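Wed 30 September

Robot club went home with me today! Joana Ramalho and I signed out the hand-held gripper and spent the whole evening on our part of the Hombridge project, which is teaching the arm to handle trash. I wanted tidy blocks. Joana wanted real garbage - she won, and I'm so glad.

We planned the grip on the basket first, one pad on each side of the rim, then moved on to the bag.

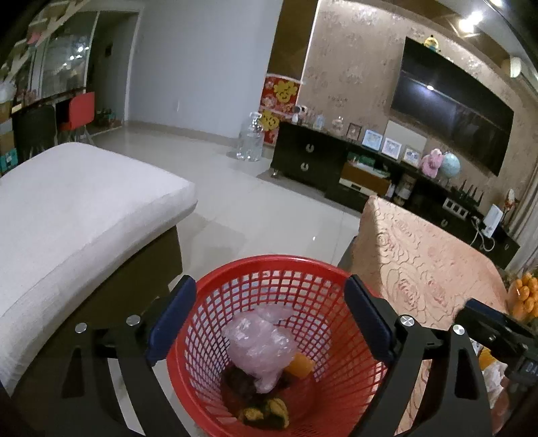

Red basket, bag and peels still inside.

The openings in the basket walls worry me a little, so we're staying up on the rim for now. Mr. Kettler wants three clean runs from each pair before we train anything, and he's picky about slow hands. Mine are not slow. I get excited and rush the last bit every time!

Still have to label tonight's files. Joana already wants to try a bigger bag, and I can't wait.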